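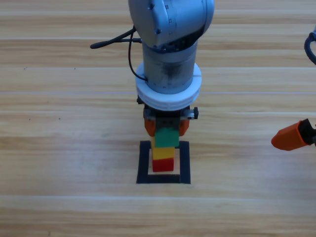
Gap opening along a joint in a solid wood table top, fixed to a steel frame

Posted in Woodwork and joinery – furniture and worktops
Tags: solid wood, movement, table tops, fixings

Lemlem Ayele

I have a solid top glued up from planks, edge to edge, all running lengthwise. I made it in March and fixed it to a welded steel underframe a few days later. The finish is two coats of hardwax oil on the upper face. One of the joints has since started to open. At one end I can slide a piece of printer paper into it to a depth of a few millimetres, and it closes up to nothing before it reaches the middle of the length. The other joints look sound.

Details, in case they matter:

The timber was sold as kiln dried. I did not measure the moisture content when I bought it and I do not own a meter.
The joints were planed by hand, no dowels or biscuits, PVA glue, clamped overnight.
The underframe is square tube with a flat strip welded along each side. I drilled the strip and put screws straight up through it into the top. The holes are the same diameter as the screw shank.
The underside has no finish on it at all.
The room is heated and fairly dry in winter. There is a radiator on the wall at the end where the gap is.

My first thought was to run thin glue into the gap and clamp it, but I would have to take the top off the frame to get clamps across it. My second thought was filler. I would like to know which of the two is more likely to last, and whether the steel frame has anything to do with it. I have read that wood moves across the grain but I assumed a small table was not big enough for it to be a problem.

Width across the planks is 900 mm and the length is a bit under two metres. Thickness is 27 mm.

3 replies

Elango Gowda

Filler will be fine. I had the same on a kitchen worktop and used coloured wax sticks from a set, the Skokari ones, pressed in with a plastic card and buffed off. You have to do it again every so often but it takes five minutes. I would not take the top off for a gap you can only get paper into. Steel frame is not the problem, steel does not move.

Cempaka Kwok

The fact that steel does not move is the problem, so I would disregard the last line of the reply above. The wax itself will do no harm, except that it gets in the way of glue if you later decide to do the job properly. Do not put any in yet.

Wood changes very little along its length with changes in humidity, and a good deal across its width. The amount depends on the species and on how the boards were sawn. A working figure for flat-sawn boards in many common hardwoods is a quarter of one per cent of the width for each one per cent change in moisture content. Quarter-sawn boards move less, often in the region of half that.

For your top:

Width 900 mm
Change in moisture content, say from 12 per cent to 8 per cent = 4
900 x 0.0025 x 4 = 9 mm

Nine millimetres is a pessimistic answer, because it assumes flat-sawn boards throughout and a large change. Halve it if you like. You still have several millimetres of shrinkage wanting to happen between two rows of screws that will not let the edges come inwards. Timber is weak in tension across the grain. Something has to give, and it will be the poorest glue line or a split in a board. In your case it seems to be a glue line.

The end nearest the radiator goes first for two reasons. End grain loses moisture much faster than face grain, so the last few inches of any board dry ahead of the rest, and the radiator speeds that up. The bare underside adds to it, though an oil finish slows moisture by less than people expect.

What I would do, in order:

1. Take out all the screws on both sides and leave the top sitting loose on the frame for at least two weeks. Turn the radiator down if you can. Do nothing to the gap.

2. Measure the gap again with feeler gauges, at the end and at 50 mm intervals inwards, and write the figures down. It may close partly by itself once the restraint is off.

3. Slot the holes in the steel strip, at right angles to the planks. I would go for slots 15 mm long, with the original hole in the middle. Two drilled holes next to each other and a round file will do it if you have no milling machine. On a top this wide it is common to leave one row of fixings along the centre line as a fixed point and let both edges travel, but your frame has no centre member, so slot both sides and rely on friction and the screw positions to keep the top central.

4. Refit with pan head screws and wide washers. Tighten until the washer touches, then back off a quarter turn. A countersunk screw will lock itself in a slot and you will be back where you started.

5. Oil the underside and the end grain with the same product as the face. Give the end grain an extra coat.

Only after that would I think about the joint. If the gap is still there and does not change for a month, there are two choices. Low-viscosity glue and clamps may work, but there is oil near the top of the joint by now and dust in the rest of it, and glue bonds badly to both. The better repair is to rip along the joint with a track saw, plane both edges and glue again. You lose the width of the saw cut and end up with clean wood on both faces. It means three or four clamps and one evening.

One check before you blame movement entirely. Lay a straight edge along each face of that joint once it is apart. If the ends are low by even a few tenths of a millimetre, the clamps pulled a hollow shut when you glued it and it has been under load ever since. A very slight gap in the middle before clamping is normal practice. A gap at the ends is asking for trouble.

Eldana Dinsa

Agree with nearly all of that. Two additions.

If you do not want to cut slots in steel, figure-of-eight plates or Z clips do the same work, but both need something to grip. With a flat strip the easiest way is to open the existing holes out to 10 mm round and use a large washer. That gives a few millimetres of travel with a 5 mm screw, less than slots would, and you have to start with the screw in the middle of the hole. At 900 mm wide I would want the slots.

Second, buy or borrow a moisture meter before gluing anything. The cheap pin type is accurate enough for this. Take readings on the underside, away from the ends, and compare them over a couple of weeks. If the timber is still at 11 or 12 per cent in a heated room it has more shrinking to do, and I would leave it alone until the readings settle. "Kiln dried" on an invoice tells you where it was dried and nothing about the shed it sat in afterwards.

Comments on this reply

Lemlem Ayele: Thank you both. Screws are out. There was a small click from the frame side when I undid the fourth one, and the screws on that side had all bent slightly, towards the middle of the table. I take it that settles the question.

Cempaka Kwok: It does. Replace them, do not straighten them.

Lemlem Ayele: Borrowed a meter. Underside reads 9 per cent at the radiator end and 10.5 in the middle. Gap at the end was 0.25 mm on the feeler gauges the day the screws came out and is 0.15 mm now. I will slot the strip and measure again before deciding about the saw.

Eldana Dinsa: Leave it until the two readings are within half a per cent of each other. The slots can be done in the meantime.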